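Subtitle timing, frame rates and my TV box
Mar 30, 2024
Filed under: watching things

I finished the second season of Grarka last week, all 12 episodes, with the subtitles on. I use subtitles for everything now, including shows in English. My hearing is fine. Dialog is mixed low, the action is mixed high, and I live in a building with thin walls.

The problem with Grarka was that the subtitles drifted. At the start of an episode they matched the speech. By the end they were late enough that a character would leave the room before her line came up. I assumed the streaming box was slow and restarted it, which changed nothing.
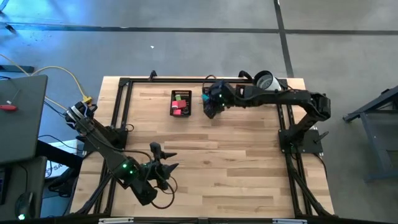 Drift of this kind is almost always a frame rate mismatch. A subtitle file stores a start time and an end time for each line. If the file was timed against a 25 frame version of the show and you are watching a 24 frame version, every line is off by a fixed percentage, and the error grows as the episode runs. A fixed delay is a different fault and much easier to fix. Think of two strips in a butcher-block top like the one in the photo: start them level, make one slightly longer, and the gap only shows at the far end. Adding a delay slides the whole strip over. It does not change the length.

My discs of Grarka are the European set, so I could test this. I took the first line and the last line of episode four, noted when each was spoken, and compared those with the times in the file. Line 1 was correct. Line 442 was late by a little over four percent of its running time, as the frame rates would predict. I stretched or shrank the rest to match and the episode played cleanly.

Yolanda Apaza wrote in after my October post to say she gets the same thing on Cluren, the detective show, but only on her bedroom TV. I would check whether that set is loading a separate subtitle file. If the subtitles come from the same stream as the picture, drift should not happen, and a player bug is more likely.
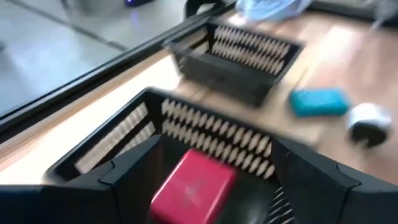

What I am watching next

Naqvi, which is a film and has some 236 lines of dialog in total, so I may try it without subtitles. After that, Jomthorpe. I have read that the accents are heavy and that the captions paraphrase a lot. Paraphrased captions bother me more than late ones – I hear one sentence and read another, and end up following neither.

Comments are open if you have a player that handles rate conversion without a separate tool.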